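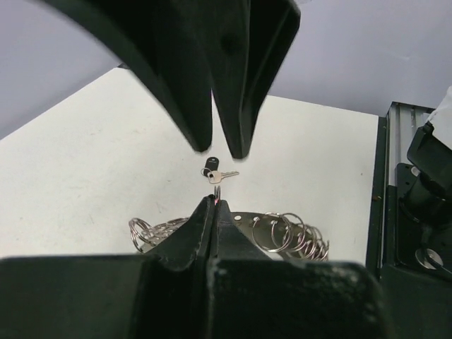
Prustex Office Services, Dastville
Ticket 1012
Status: Closed
Opened: 22/01/2023
Category: Keys and access
Location: Maldonado building, room 193

Reported problem
Set of keys left on the white table. One key and a black fob on a split ring. No tag. Front desk has no lost key report that matches. Please find out what they open and where they should be kept.

Log entry 1
Tried the fob at the street entrance. Reader gave a red light. Tried the inside door by the stairs, same result. Held it flat against the reader and then on its edge, no change.

Log entry 2
Key does not fit room 193 or the supply closet. It goes into the lock on the tall cabinet but does not turn. Did not force it.

Log entry 3
Fob read on the desk reader. It comes up in the system as a Stustier fob, set to inactive in January when the old access list was cleared. The record has a room on it but no holder. Room listed is the mail room.

Log entry 4
Key tested in the mail room. It opens the parcel cupboard, 2 tries, the lock is stiff. The cupboard was on the list for a replacement lock because the key was marked missing. Replacement order canceled.

Log entry 5
Fob turned back on for the street entrance and the mail room only. Tested at both doors, green light each time. Stair door still red, as it should be for this fob.

Resolution
Keys tagged "Parcel cupboard" and placed on hook 3 in the key cabinet. Key register updated. Sign them out at the front desk before use.

Open item
Parcel cupboard lock needs graphite. Moved to a separate ticket. The marks on the table in 193 were also mentioned by the person reporting and have been passed to cleaning.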